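An afternoon at Lanbridge

I had been meaning to get over to the Lanbridge workshop ever since our little model engineering group was first invited, and one wet Monday in June I finally caught the right bus and went. The door is round the back, past the bicycle racks, and I walked by it twice before Milagros Ayala came out and waved me in. She put a mug of tea in my hand before I had my coat off, which set the tone for the whole visit.

Most of the building is given over to other people's projects, and I could have spent a happy hour among the old lathes near the stairs. What I had come to see, though, was the hand-held grippers, and in particular how they are kept in good order. The pair I was shown belongs to a set they call Trarura, and Milagros looks after all of it with Mackenzie Lemieux, who joined from a watch repair shop and still keeps his tweezers in his top pocket.

I had pictured something heavier. You hold the thing in your hand and squeeze, and two black fingers close on whatever is between them, and that is very nearly all there is to it. The care goes into making sure both fingers arrive together. If one gets there first it pushes the object sideways, and the other has to push it back, and by the end of a long session the pads are worn on one side only — Mackenzie had a small tin of spoiled ones and let me rummage through it.

Every gripper comes in for a check after 100 squeezes on the first day following a rebuild, and then weekly. The fingers come off first, two screws a side, and the pads are wiped down with a damp cloth and nothing stronger. Mackenzie used to use a spirit cleaner (he was quite sheepish about this) until the faces went shiny and everything began to slip. Then he works the pivots back and forth with his thumb, feeling for grit. He let me try a good one and a bad one with my eyes shut, and I am pleased to say I could tell them apart, though he did have to give me a second go.

Putting it together again takes longer than taking it apart. The screws are nipped up a little at a time, first one side and then the other, and the fingers are closed on a strip of card to see whether it pulls out straight. After that comes something round and smooth, as a flat-sided box will forgive almost anything. They like a tub or a canister with a good bulge to it, taken just below the widest part, and they watch to see whether it stays level between the pads. 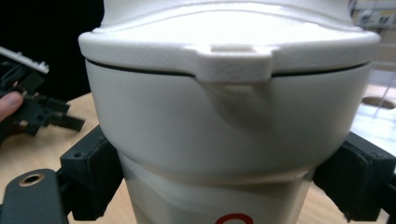 Lids are their own subject, and Milagros has strong views on them. She likes the grip kept well down on the body, clear of the rim, so that nobody ends up lifting a lid and leaving the rest behind on the table. I told her I had done just that with a biscuit barrel at my sister's, and she was kind enough to laugh.

I asked what goes wrong most often, expecting some tale of electronics, and the answer was loose screws. They keep a notebook hanging on a string by the bench, and over 70 of its entries so far say "tightened" and very little else. Spare fingers live in a drawer marked Woder, after the supplier they used to have, and neither of them has ever got round to changing the label.

By then it was nearly five and I had 3 biscuits wrapped in a napkin for the journey. The bus home goes from the far side of the road, by the chemist's, and if you are planning a visit yourself I would ring first, as the bell on the back door doesn't work.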